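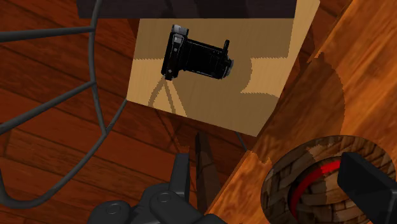

Osatside Photographic Society – Darkroom and Equipment Section

Minutes of the section meeting, 8 Nov 2020

Held by video link. The section chair presided. Quorum was met.

1. Minutes of the previous meeting
The August minutes were approved with one correction: under item 4, "stop bath" should read "fixer".

2. Matters arising
The replacement safelight filter has been received and fitted at the Mangundap Road darkroom. The fogging test from August has not been repeated. Carried forward.

3. Darkroom ventilation
The section received a written quote from Oton for a new extractor fan and duct. The existing fan is rated below the level set out in the lease for a room in which chemicals are used. The quote covers supply and installation but excludes making good the plaster.

Discussion centered on noise and on where the duct would leave the building. The rear wall was preferred – the side wall faces a neighbor's window. It was noted that any hole in the rear wall needs the landlord's written consent.

Resolved: to accept the quote, subject to consent, at a cost not to exceed $644. The secretary will write to the landlord.

4. Access to the darkroom
Under present rules the room is limited to one person at a time. Sessions run for two hours, with a gap between bookings. Several members asked for longer sessions for printing. The section agreed that three-hour sessions may be booked on a trial basis, no more than one per member per month. Surfaces and door handles are to be wiped down at the end of each session. The booking sheet will be changed to show start and finish times.

5. Chemistry
Stock of paper developer is low. Some 40 sheets of outdated resin-coated paper remain and may be used for test strips at no charge. Used fixer is to go in the marked drum only. Developer was found in the drum in August, and the drum had to be emptied early.

Resolved: to buy paper developer and fixer from the usual supplier, up to $200 in total.

6. Equipment loans
Three items are overdue. Reminders have been sent twice. The loan period stays at 8 weeks. Folding cameras are to be returned closed, with the film removed and the shutter uncocked. A proposal to require a deposit was discussed and not put to a vote.

7. Remis print exchange
The Remis club has asked whether the exchange will go ahead by mail. Agreed in principle – unmounted prints only, return postage to be paid by the sender. Packing rules to be drafted for the next meeting.

8. Other business
The enlarger timer was reported to run slow at short settings. To be checked against a stopwatch and the result posted on the darkroom door.

The date of the next meeting will be sent by email.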